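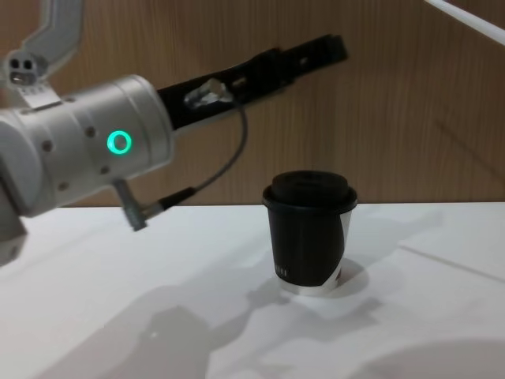
Opening (take your time, let people find a seat)

Good evening, everyone, and thank you for coming out on a Monday, which I know is a big ask once the weather turns. My talk tonight is about keeping a neighbourhood choir going through the lean years, and I should say at the start that I have sung badly in one for 11 years and loved nearly every week of it.

How we began

Tell the Brundberg hall story here. Seven of us around a piano with a sticky middle C, and one songbook between the lot of us (we took turns holding it, and the tall ones always had it too high). We called ourselves the Drustska Singers after a village in an old folk song, and we still get letters asking whether we do Slavic repertoire. We do two pieces. Hum the first line of the slow one if the room feels friendly.

Pause for a laugh, but don't wait too long for it!

Choosing music people can sing

My favourite part, so watch the clock. We used to pick pieces we admired on recordings, and then spend a whole winter being frightened of them. These days we start with rounds. A good round lets a new alto stand beside an old hand and find her feet, and by the third time through she's usually smiling. Mention the Vondráček arrangements, easy on the tenors, and say that I'll leave my marked-up copies on the side table for anybody who'd like a look. Please do put them back in order, the pencil notes took me years.

The tea break

Don't skip this even if we're behind. Most people who stayed with us stayed for the tea. When we cut the break to get more rehearsal in, we lost half the basses by December, and it took a good many apologies and a fair bit of fruit cake to coax them home again.

Money, quickly

Hall hire, sheet music, the piano tuner. Our spring concert sold 96 tickets and that paid for the lot. Explain the sliding fee and how we ask for it quietly, by envelope. Somebody will want to know about grants: we had one from Suvport, a small one, and the form was longer than our programme.

Finish with everyone on their feet for the round. Sopranos by the windows, everybody else wherever they're comfortable. Give the note twice.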